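Drying dishes on the counter instead of in a rack
Kitchen & Dining > Washing up
4 replies

tudose_k
We redid the kitchen in February and I gave up the rack that used to sit next to the sink. It took up too much of the new counter. Now I wash by hand and lean everything on the marble until it dries, then put it away before bed. My question is whether this is bad for the marble, and whether there is a better way to lean things so they don't slide. We hang on to a lot of bowls in this house and I don't want to go back to a rack if I can help it.

gavov44
Put the rack back. I leaned plates on stone for years and chipped 4 of them, all the same way. The bottom edge creeps forward and the whole stack goes down. Marble is slick when there's water on it. The rack I have now is from Drellovholm and holds up fine.

pantry_shelf
I don't agree with gavov44. A folded towel under the bottom edge stops the creeping. I do that with dinner plates every night and have not lost one. What I would not do is leave water standing on marble overnight. Ours is sealed and it still got a dull ring from a wet pot.

gavov44
A towel works until you forget the towel. Also you then have a wet towel to deal with.

lowtide177
How big are the bowls? Cereal bowls are easy. A serving bowl is a different thing, and I wouldn't lean one of those on anything.

tudose_k
Mixed sizes. The big one is a ceramic serving bowl with blue flowers around the rim and a blue peony at the bottom, pale green inside. It stays sitting on its foot, I never lean it. The foot is unglazed so I set it down gently and don't drag it.

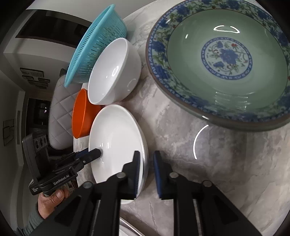 The colander goes at the back on its side and the deep white bowl leans on that. It's plastic, so it gives a little and I don't worry about the two knocking. Plates I stand up as one stack, and I suspect that's my real problem, they stay wet between them. I'll try the towel.

pantry_shelf
Yes, split the stack. Air can't get between plates that are touching. Two at a time with a gap, or wipe them and put them straight in the cupboard.

lowtide177
On the unglazed foot – those hold water longer than the rest of the bowl. Turn it over on a cloth for an hour before it goes on a shelf. Mine left a mark on a wood shelf at our old place in Droltmont.

gavov44
All of this is more work than a rack. But it's your counter.

tudose_k
Fair enough. Towel tonight, and I'll price a narrow rack in case the plates still don't dry.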